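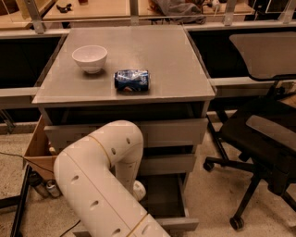
Drawer cell stopped: force limit not loading after restart

29/05/2024
By Nobuhle Msimang
2 min read

Quick one before the weekly meeting. The drawer cell at Lemelby is down, please don't run it. No one hurt. Cabinet fine apart from a bent runner.

What happened: we were on the put-away task, bottom drawer open, drop an item in, push the drawer shut. Push force is supposed to top out at 8 newtons. The drawer stuck on its runner and the arm just kept going. Log says 83 before Adanech Yimer hit the stop. The arm did stop right away, so that part works.

Adanech pulled the logs after lunch. Short version – the limit file lives in Jokirus, and Jokirus hands it to the controller at startup. If the controller comes up first it doesn't wait. It loads its own default, which is 100, and shows green on the panel. No warning, no beep, nothing. We'd restarted both in the wrong order that morning after the network dropped.

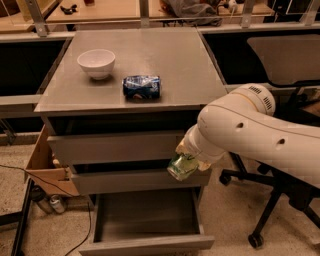 The pick and the carry never showed it, which is why we didn't catch it sooner. Holding something over an open drawer takes hardly any force and the gripper has a seperate limit anyway. You only find out when the arm leans on something that won't move. Which is a lousy way to find out.

Also not new. I went back through old tickets and there's one from January, a middle drawer "closing hard", marked could not reproduce. Same order of restart, same default. We should of looked harder at that one. My name's on it, so.

Ticket for this is 2618. Add to it if you've seen anything like it, even if it seemed like nothing at the time.

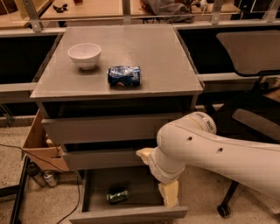 Until it's fixed

– No drawer runs, open or close. Tabletop picks OK with someone at the stop.
– After any restart read the limit off the controller page. Don't trust the green light.
– Jokirus first, then the controller. Wait for the prompt in between.
– Hands out of the drawer while the arm has power. Yes, even to fish out a can.

Fikre are sending a patch so the controller refuses to move without the file. No date yet. Adanech is testing it on the spare arm first and will post in the ticket.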